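Questions about renting a holiday apartment at Jarnolora

How do I make a reservation?

Please send us a message with the days you want and the number of people. We answer the same day in most cases, and we hold the apartment for you for 5 days. When the deposit of 100 euros is on our account, the reservation is fixed and you receive the address and a small map of the village.

Is the deposit returned?

Yes, it goes back to you in the week after your stay, if nothing serious is broken. One cracked plate is not serious. A lost key is serious, as the locksmith must come from the city.
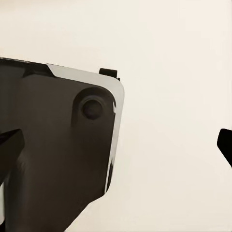
What can I use in a color other than white for the bedrooms of my own apartment?

This we are asked by owners who let their place through us. Choose paint that can be washed, and take a dark color only for one wall. A very dark brown, nearly black, with a smooth matte surface and a pale gray edge looks calm and goes with almost any furniture. On a whole room it is too heavy, and guests write to us that they sleep well but cannot find their socks.

At what time can we arrive?

From 4 in the afternoon. If your train is late, please call the Van Dijk bakery under the apartment, where they keep a second key until they close. After closing you find the key in the box beside the door – the code is in your last message from us.

Is there a parking place?

There is one place behind the house, with the number 405 painted on the ground. The other places belong to the neighbors. For a second car you can use the street by the church, which is free except on market mornings.

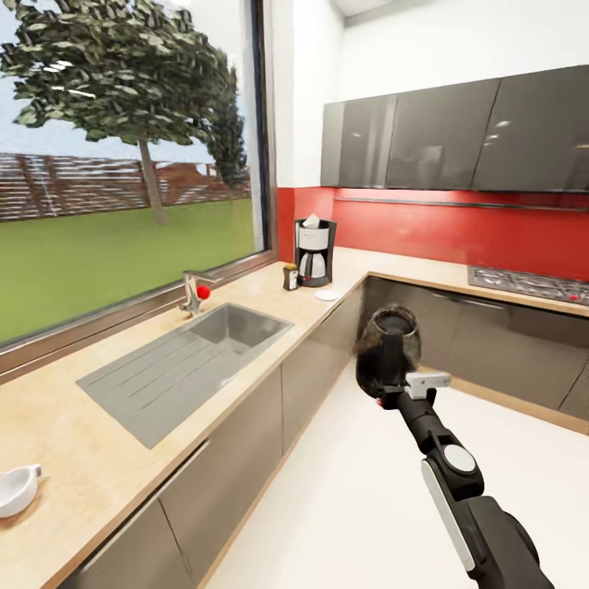 Plometti Apartments

Are towels and bed sheets included?

Sheets are included for every stay. Towels are included if you stay longer than 2 nights. For shorter stays you can bring your own or order a set when you reserve.

Can I bring my dog?

One dog is welcome. Please tell us before you come, and do not leave it alone in the apartment for the whole day, as the walls are thin and the neighbor works at night.

Do I pay the tourist tax?

Yes, the village of Prisorance asks for it from every adult. You pay it to us together with the rest of the rent, and we give you a receipt.
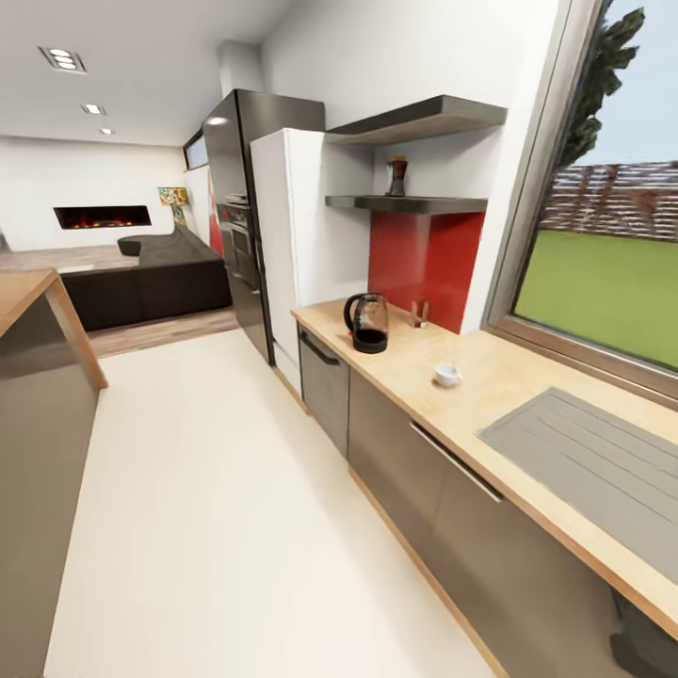 Children do not pay this tax, and we do not need their documents for it. We only ask that you write their ages in your message.

Can I cancel?

You can cancel without cost until one month before your arrival. After this we keep the deposit, but you can use it for another stay before the end of next March.

Page changed on Tue 7 December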